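Vandulis wants to sell state timber land to cover wages

salcedo_watch
So the Vandulis government says it will sell more than 500 square miles of forest to Ornus and pay public wages with the cash. Does anyone believe the money gets to the teachers?

mudlark90
Some of it will. They paid up in August after the port sale.

salcedo_watch
They paid 200 schools. Mine wasn't one - I checked the list.

tinhat_no
No price, no signed deal, one unnamed source. I'll wait.

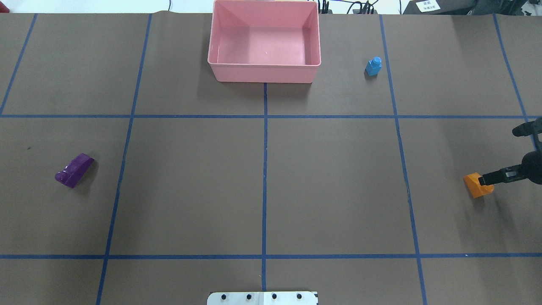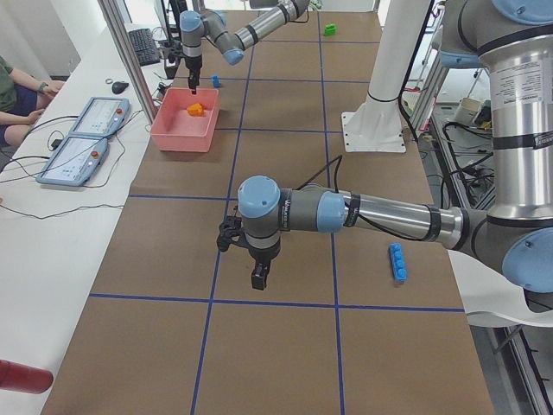 Noelia Sotomayor
Waiting is how the port went. The Vallaleck paper printed the terms after the sale closed.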